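Student robot club skips the robot for its kitchen challenge

A student robotics club has spent the term teaching a robot arm to clear a kitchen worktop without owning either the arm or the worktop. Members of the Sketeo club, which meets in a teaching room in Drodov, have done the whole project in simulation, and they plan to enter it for the Shetty Challenge in November.

The task set by the organisers sounds simple enough. Entrants get a cluttered counter and a list of things to be picked up and put somewhere else. Their program has to work out where everything is, choose an order and move the arm without knocking anything over. Each team submits its code, and the organisers run it on layouts the students have not seen before.

Sketeo has 21 members this year, split between those who write the control code and those who build the test layouts. They use a simulator called Flarard, which runs on the college's ordinary desktop machines and costs the club nothing. A real arm of the same sort would swallow its budget for years to come, and the club's report on the project is open about that being the main reason for working this way.

The club says its program now finishes the task in most of its trials. That claim needs a closer look. The report covers 200 runs, all of them on layouts made by the members themselves, and it counts a run as finished if the chosen object ends up inside the target area. An object that lands on its side still counts. So does one that was dropped and picked up again, provided it gets there before the clock stops.

There is also the matter of what a simulator lets you off. Real kitchen things are greasy or wet, or heavier at one end than you would expect. A ripe tomato can be squashed. The report says the friction settings were left as they came for all but the last batch of trials, and when the club did change them the results got worse. To its credit, it printed those results too, though you have to go to page 2 of the appendix to find them.

Thin, flat items have given the most trouble. A tall vase gives the gripper something to close on, even if it tips easily, while a knife or a pen lying on stone leaves very little room for error. The students' answer has been to bring the gripper down slowly and let it try again if it closes on nothing.

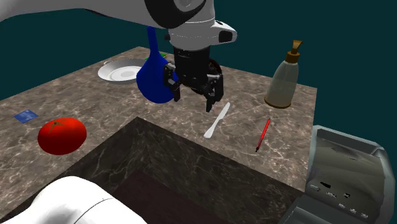

That works on a screen, where a bad attempt costs a few seconds and a press of the reset key. On a real bench it could mean a chipped worktop or a bent finger on the gripper, and the competition rules take no account of either. Teams lose marks for time and for objects left behind, but a clumsy touch on the counter goes unpunished.

None of this makes the project a waste of time. The code is tidy, the members who joined knowing no programming have clearly learned some, and the club has kept a proper log of its failures – something last year's entry lacked. But the poster outside the teaching room promises "a robot that clears up after you", and that is a good way off.

The club wants to try the same program on a borrowed arm after the competition. It has written to 2 engineering firms asking for bench time and had no answer from either when this item was written. Until then there is an open session for visitors in the teaching room at 4.30pm on the last teaching day of the month, when anyone may set out a layout of their own and see how the program copes with it. Visitors are asked to bring their own headphones.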